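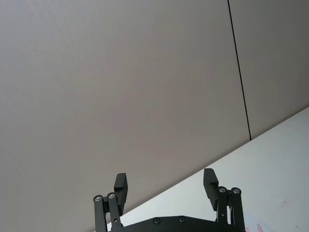

Skirkum 这套资料讲的是什么？

讲的是在一张桌子上做纸面工作的全过程：铺纸、对齐、压平、折边、收纸，以及做完以后怎样把桌面恢复原样。资料由文字说明、纸张登记表和折线图样组成，供需要在同样条件下重复这些步骤的人使用。

名称：Skirkum 桌面纸张操作资料
整理人：Orysia Savchuk
地点：Clestunen 工作室
最后修订：26/12/2020
语言：中文，登记表的列名为英文

目录结构

docs 文字说明，按步骤分篇
sheets 纸张登记表
patterns 折线图样，打印时选“实际大小”
layout 桌面布置图
notes 零散笔记，未校对

第一次使用的人先看 docs 里的“铺纸”一篇，再看 layout。patterns 可以等到要折纸时再打开。

桌面与背景

桌面为白色，后面是浅灰色的墙。墙面没有贴东西，也请不要贴，便条和日程表都放到门边的软木板上。白桌面上铺白纸时，纸边不容易看清，所以登记表里专门有一列 edge，记录这种纸在白桌面上是否好认。值为 low 的纸，建议先在背面四角用铅笔点一下，点要小，擦的时候不要来回蹭。

桌面只用微湿的软布擦，擦完等干透再铺纸。酒精会让旧的胶痕变黏，去年十月试过一次以后就停用了。桌上不放杯子。铅笔屑收进小盒，不往地上扫。

光线以顶灯为主。拉上窗帘以后纸面的反光均匀一些，折线也容易看出来。阴天可以不拉。

纸张

登记表共收九种纸，大多数从 Panasiuk 购入，少数是工作室以前剩下的。每种纸一行，各列含义如下。

id 纸张编号，写在纸包外侧
name 通用名称
weight 克重，按包装所标填写；包装丢失的写 unknown
size 裁切后的尺寸
grain 丝向，long 或 short
surface 表面，coated 或 uncoated
edge 在白桌面上的辨认程度，low、mid、high
supplier 来源
remark 备注

丝向没有标注的纸，用撕条法判断：从边角各方向撕一小条，撕口较直的一边与丝向一致。撕过的那张不再放回纸包，放进“试样”夹。

纸包平放在架子上，最多叠五包，再高的话底下那包会起弧。开封的纸包用原来的包装纸裹回去，开口朝里。梅雨天前后打开的纸要在桌面上晾一会儿再量尺寸，量早了数值偏大。

操作步骤

铺纸
双手拿纸的对角，让一条边先落到桌面，再把其余部分放下。不要从高处松手，薄纸会滑走。纸落定以后，用手背把它推到布置图上标的位置。手指肚有油，在无涂层的纸上会留下印子。

对齐
以纸的长边为准，与桌子后沿平行。短边不作要求。多张一起用时先把整叠在桌上墩齐，再整叠放平。

压平
卷曲的纸先反向轻卷，摊开后用压条压住两端。压条有两根，用完放回抽屉左侧。不要用胶带固定。以前用过胶带的几张还留在试样夹里，备注写着 tape。

折边
先轻折定位，确认两角重合，再用骨刀压实。骨刀从中间往两边走。厚纸要先压痕后折，直接折会在外侧裂开，尤其是折线与丝向垂直的时候。折错的纸展开后不再用来做成品，折痕旁边写上错在哪里，归到试样夹。

收纸
成品、半成品、废纸分开。成品朝上放进平盘，半成品夹一张便条写明停在哪一步。废纸中面积较大的可以留作垫纸。

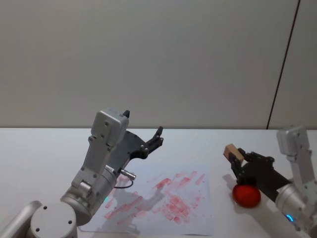 一次应该在桌面上放多少张纸？

平常只放正在处理的那一张，其余留在架上或侧面的平盘里。需要比较不同纸张时可以同时铺开，但总数不要超过五张，每张之间留出一掌宽的空隙。纸叠在一起会互相带动，薄纸贴着桌面时尤其明显，抽走一张，旁边的也跟着偏。

折线图样

图样统一命名为“类别-编号-版本”，例如信封类以 env 开头，小册子类以 bkl 开头。实线表示裁切，虚线表示向内折，点划线表示向外折。Kallon 版的图样把后两种线型用反了，从那一版抄来的图都已改正，但 notes 里还有几份没改，使用前请对照图例。

打印以后先量图样底部的标尺，长度不对就检查打印设置，不要在纸上手工修正。图样用旧了直接重印，不要描。

恢复桌面

工作结束后按下面的次序做：
收走成品和半成品
清点压条、骨刀和铅笔
收铅笔屑
擦桌面
把布置图放回 layout 夹

骨刀用干布擦，不水洗。尺子挂起来，刻度朝外。桌面上如果发现新的划痕，在 notes 里写明位置，从桌子左后角量起。

已知问题

登记表里有纸张的 supplier 一列空着，包装早已不在，无从补填。剩余不多，用完后该行保留，备注改为 finished。

“压平”一篇提到的重物板已经换过，新板比旧板窄，压大张时要分段压，文字尚未更新。

edge 一列由一个人目测填写，换了灯以后有些纸应当重看。自己看到的结果和表中不一致时，在 remark 里补一句，原来的值先不动。

潮湿天气下的尺寸变化没有系统记录，notes 里只有零星几条，不够用来推算。

不适用的范围

这些步骤按桌面平放的单张纸写成，不适合卷筒纸、瓦楞纸和带背胶的纸。带背胶的纸另有一份说明，没有收进来。布料也有人照着做过，铺和收两步还能用，折边一步不行。

修改资料

改文字的人请在篇末写下改了哪一段。登记表只加行，不删行。新的纸张先领编号，再上架。图样有改动时版本号加一，旧版移到 patterns 下的 old 文件夹。

布置图以 Clestunen 的桌子为准，别处的桌子深度不同，需要重画。重画时先定后沿，再定纸的位置，工具的位置最后定，左手使用者可以整张左右对调。

疑问和更正交给 Orysia Savchuk，纸条放进门边的信格即可，请写上相关的篇名或纸张编号。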